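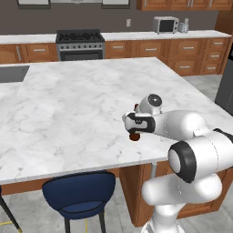
Simulated kitchen, white arm over the marble island, gripper down at a small round object.

Flania chores set, README
last touched 2/11/25, Toon Van Dijk

What's in it
975 simulated episodes, kitchen only. One arm, tabletop pick and place, plus wiping and drawer tasks. 314 of the episodes are marked failed. Please keep them in if you train on this, a set with only the good runs gives you a silly idea of how well this works.

Why
Skesine asked us a plain question in June: can a machine clear up a kitchen yet. Short answer no. Bits of it, yes. Picking up one small thing from a clear bit of worktop is mostly fine. Two things touching each other, much worse. Drawers depend on the handle. Wiping looks good on video and then you check the coverage map.

Layout
episodes/ one folder each, numbered
labels.csv task, result, short note
rooms/ kitchen layouts, 40 of them
old/ ignore, will delete

Labels
Result is ok, fail or unsure. Unsure means two of us watched it and didnt agree. "Dropped" in the notes column covers anything that left the fingers before the target, including rolling off the edge. Pukberg layouts were labelled by one person only, treat with care.

Known problems
- contact is too kind in v1, soft things behave like hard things. Rao solver fixes some of it, see v2
- lighting hardly changes between episodes
- no people, no pets, no clutter worth the name
- timestamps in the drawer tasks drift a bit, never found out why
- a few notes in Dutch, sorry

Not for
Claims about real kitchens. We have not run any of this on hardware. If your success rate here is high, good, now try it on a real sink full of dishes.

Todo
cloth folding, recieve new layouts from Skesine, split file for v2

Questions to Toon, put Flania in the subject.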